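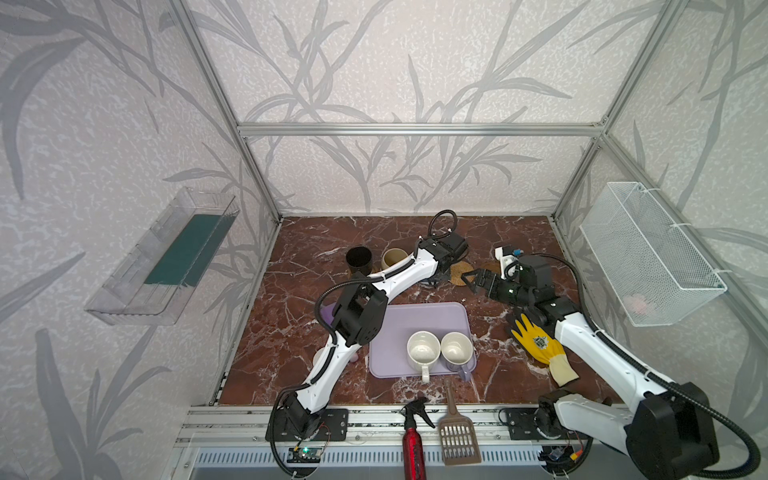

Cups and cork coasters on the marble-patterned top, with the clear shelf on the left wall and the wire basket on the right.

Small Corner, Cleared Counter
Wednesday, December 28, 2022

The week after the holidays is when most of us look at the kitchen and see cups everywhere. Menaka Mridha has been running our home storage column through the fall, and for the last item of the year she wrote up the coffee corner. It is a small setup with a tabletop, two cups, a couple of round cork coasters and storage on the walls. Most of what follows can be done in an afternoon with things you already own.

Start with the walls. A counter in a tight corner fills up because there is nowhere else to set anything down. Putting one shelf on the left and one basket on the right gets the small stuff off the surface and leaves the middle open for the cups. The shelf in the photo is clear plastic and holds a dark green pad or sponge. Clear plastic shows every water spot, so wipe it when you wipe the counter. It also lets you see what has been pushed to the back, and Menaka prefers it for that.

The basket is white wire mesh, held to an upright rail with two white cable ties. Cable ties are a good choice if you rent, or if you change your mind a lot. Pull them snug, trim the tails close with side cutters and run a finger over the cut ends to check for sharp spots. If the basket sags after a week, add a third tie lower down. Keep heavy jars out of it. Tea bags, a small brush, a packet of filters and a folded cloth are plenty.

Rails can be bought cut to length from most hardware suppliers. Silver aluminum extrusion has slots along the sides, and brackets slide into them, so you can move a shelf up or down without making new holes. Measure twice before you order. Menaka ordered hers 9 millimeters too long the first time and spent an evening with a hacksaw and a file.

Wallpaper behind a coffee station gets more questions from readers than anything else. The one here is pale gray with a large bamboo-style leaf print in a darker gray. A busy print hides small splashes better than a plain wall does. Choose a wipeable paper and let the adhesive cure fully before you put anything against it. If you have a kettle, keep it well out from the wall - steam will lift a seam faster than water will.

The dark top is a reddish brown with white veins. Dark patterned surfaces are forgiving with coffee and much less forgiving with flour, sugar and dust. Use a damp cloth first, then a dry one. Skip the scouring side of the sponge.

Now the coasters. Cork is cheap, quiet under a cup and easy to replace. It does stain, and a stained one can be turned over once. After that, buy new. Wash cork quickly in lukewarm water with a drop of dish soap and stand it on edge to dry. Don't soak it and don't put it in the dishwasher. Coasters left in a stack while damp will start to smell within a day or two.

For the cups, Menaka's rule is to keep out only what gets used every day. A black one and a beige one stand at the back of this top, and the coasters sit where there is room to reach them. The rest of the mugs go in a cupboard. If you have six people in the house you will need more than two cups out, but you can still put a limit on it and stick to the limit.

Nima Zamani wrote in last month to ask about drying. He has no room for a rack and was leaving wet cups upside down on the counter, where they left rings. Our suggestion is a folded towel for an hour, then back to their usual place right side up. A cup stored upside down on a flat surface traps moisture and can pick up a stale smell.

A few short notes from readers to finish:

Put a date on the bottom of your sponge in marker. You will be surprised how old it is.

White mesh yellows near a stove. Hang it on the far side if you have the choice.

Empty the basket once a month, all of it, and only put back what you would go looking for.

Send your own corner for the next issue, along with the width of the counter and anything you would do differently. Menaka is collecting narrow pantry shelves next and would like to hear from anyone who has fitted one behind a door.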